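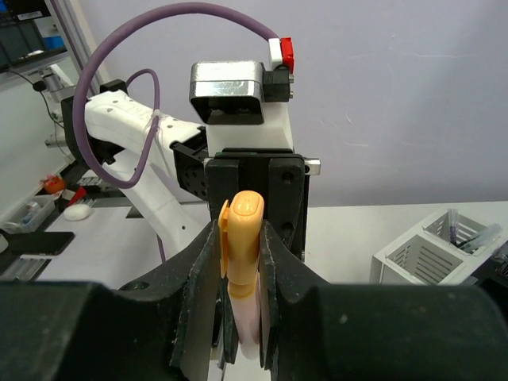 Unit notes, topic 5: Portion cost and wastage in the cake cabinet

Last updated 17 January 2024

Read these notes with the recipe costing sheet from the previous topic. The worked case is Gindell, a counter-service café at Drastwood that buys whole cakes and slices from a wholesale bakery, Foulkes, and bakes its own muffins and friands. Takings are recorded on a Dromis point-of-sale system. All prices exclude GST.

5.1 Terms

As-purchased cost is the invoice price of the item divided by the units received. For a whole cake the unit is the cake. Delivery charges are included if the supplier itemises them and spread by invoice value, not by carton.

Nominal yield is the number of portions the cake is meant to give. Actual yield is the number of saleable portions cut from it. The two differ when a slice breaks, when the first slice is taken as a trimming, or when the cutter works by eye.

Portion cost is as-purchased cost divided by actual yield. Garnish and packaging are added afterwards as separate lines. Cream, berries, napkins and takeaway boxes belong here, and the box belongs only to takeaway sales.

Wastage is the quantity received or produced that was neither sold nor left in saleable stock at the close of the period. It covers end-of-day discards, damaged portions, staff meals not rung up and samples. Some operators record staff meals separately. Either treatment is acceptable provided it does not change part-way through a period.

5.2 Portion cost, worked

A flourless orange cake is invoiced at $42.00, delivery included, with a nominal yield of 14.

Nominal portion cost: 42.00 / 14 = $3.00
Actual yield, one slice broken: 13
Actual portion cost: 42.00 / 13 = $3.23
Double cream, 20 g at $9.00 per kg: $0.18
Total, eat-in: $3.41

At a menu price of $9.50 the food cost percentage is 3.41 / 9.50 = 35.9 per cent. The nominal figure, with cream, would have been 3.18 / 9.50 = 33.5 per cent. The loss of a single slice therefore moves the percentage by 2.4 points. Students commonly carry the nominal yield through the whole calculation and then report the broken slice as wastage as well. Doing one or the other is correct. If portion cost is based on actual yield, the broken slice has already been paid for and must not be entered in the wastage log at cost.

5.3 Measuring wastage

The log is kept at the cabinet and completed at close. Each line gives the item, the number of portions, the reason code and the initials of the person discarding. Gindell uses 3 reason codes:

A – past its cabinet life
B – damaged or dropped
C – returned by a customer

The codes are few so that the log gets filled in. Longer lists give better information in theory and a high proportion of blank or "other" entries in practice.

Period wastage is then reconciled against stock movement:

Opening stock + received + produced – sold – closing stock = total unsold

Total unsold should equal the log. Any remainder is unexplained variance. Causes include miscounted deliveries, sales keyed to the wrong button and portions eaten without record. On the Dromis terminal the keys for "muffin" and "muffin, toasted" sit in different groups, and both must be added before comparison. Failing to do this produces a false variance in muffins every period.

5.4 The August figures

In August the café sold 2,214 cabinet portions of all kinds. The log for the same month holds 123 portions and the stock reconciliation gives 154 unsold. Unexplained variance is 154 – 123 = 31 portions.

Wastage rate is expressed on portions available for sale, not on portions sold:

Portions accounted for: 2,214 + 154 = 2,368
Wastage rate: 154 / 2,368 = 6.5 per cent
Of which logged: 123 / 2,368 = 5.2 per cent

Using sales as the base gives 7.0 per cent. Published comparisons do not always state which base they use, and figures from different sources should not be placed in the same table until this has been checked.

The rate by itself does not identify the fault. Split by product, whole cakes had low wastage and high variance, which suggests cutting or counting. Friands had high wastage, almost all code A, which suggests over-baking to a fixed tray size. The remedy for the second is a smaller batch or a second bake late in the morning. The remedy for the first is a marked cutting guide and a count at delivery.

5.5 Wastage and menu price

An allowance for wastage is applied by dividing portion cost by one minus the wastage rate. For the orange cake, eat-in, cream is added at service and is not wasted with the slice. The allowance is applied to the cake only:

3.23 / (1 – 0.065) = $3.45
Plus cream: $3.63

The food cost percentage at $9.50 becomes 38.2 per cent. The café's target is 35 per cent, which would require a menu price of 3.63 / 0.35 = $10.37, in practice $10.50. Whether the market at Drastwood will bear $10.50 for a slice of cake is a separate question and is treated under topic 7. Note that the rate used here is the cabinet average. A product-level rate is preferable where the log supports it, and for whole cakes it would give a lower allowance.

5.6 Limits of the method

Labour is excluded. Bought-in cake carries the supplier's labour in its invoice price and house-baked goods do not, so the two groups cannot be ranked against each other on food cost percentage alone. A friand at 22 per cent may contribute less per portion than a slice at 36 per cent once baking time is charged to it.

Zero wastage is not the target. A cabinet that sells out by early afternoon has no code A entries and an unknown quantity of lost sales. Record the time at which each line sells out. More than 5 early sell-outs of the same line in a month should prompt a review of the order quantity.

Discounting late in the day reduces logged wastage but lowers the average selling price. Discounted portions must be keyed as such. If they are rung up at full price and adjusted by a manual refund, both the sales count and the margin will be wrong.

5.7 Exercises for the tutorial

Recalculate the portion cost in 5.2 for an actual yield of 12, with and without cream.

Using the August totals, find the wastage rate if the 31 unexplained portions were later traced to sales keyed under another department. State which terms in the reconciliation change.

Draft a one-page wastage log suitable for a cabinet with both bought-in and house-baked lines. Bring it on paper.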